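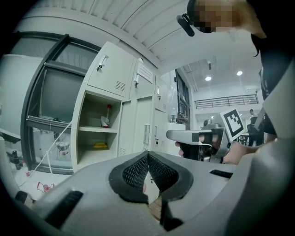
Grey plastic and diamond mesh, close up. Photo: Amber Bosman

Home Kitchen Workshop Living room Search

Looking after old films on disc and tape

March 10, 2018

Most of my musicals and westerns were bought second-hand, and plenty of them came home sticky, dusty or in the wrong box. A disc that skips halfway through the second song can often be put right at the kitchen table.

Cleaning a disc

Hold it by the edge and the centre hole. Blow off loose grit first, then wipe from the middle straight out to the rim with a soft, lint-free cloth. Never go round in circles. A scratch that follows the track is much harder for the player to read past than one that crosses it.

For fingerprints and jam, use lukewarm water with one drop of washing-up liquid. Rinse, shake off the drops and stand the disc on its edge in a plate rack until dry. Don't use kitchen roll, furniture polish or window cleaner. Toothpaste is often suggested for scratches. I ruined a perfectly watchable Western with it and haven't tried it again.

If the picture still freezes in the same place, try the disc in another player before throwing it out. Older machines can be less fussy than new ones.

Video tapes

Always rewind a tape fully before putting it away, and store it upright in its case like a book. Keep it off the floor, away from radiators and well clear of loudspeakers. Tapes that have sat for years can be wound right to the end and back before you play them.

White powder on the edge of the reel is usually mould. Don't put that tape in your machine, as it will spread to the next one. Bag it up and keep it apart from the rest. If it holds something you can't replace, pay someone to clean it.

Bring tapes in from a cold loft or garage the day before you want them, and leave them in their cases overnight.

Shelves

Discs are heavier than they look in quantity. Veronica Roman wrote in February to say her 600 films had pulled a shelf bracket out of a plasterboard wall. Fix into the studs, or use a bookcase that stands on the floor and is strapped to the wall at the top. A shelf 15 cm deep is enough for ordinary cases - anything deeper ends up with a second row that gets forgotten.

Sort by title, and ignore "The" and "A". Sorting by director looks good until somebody else in the house wants to find something. Put a slip of card in the gap when you lend a film out, with the name and the date on it.

Broken cases

Save the good cases from charity shop films you didn't like. If the teeth in the hub have snapped, the disc will rattle about and scratch, so swap the case the same day. Paper sleeves slide out easily if you bend the case back a little - warm the plastic in your hands first if the room is cold.

Price stickers lift off with a hairdryer on low. Rub any glue left behind with a little cooking oil, then wipe with soapy water. Take the paper sleeve out before you start.

Related tips
Blackout curtains for a bright front room
Popcorn in a heavy pan without burning it
Flattening a rolled film poster
Hiding speaker cable along a skirting board
Cleaning a projector filter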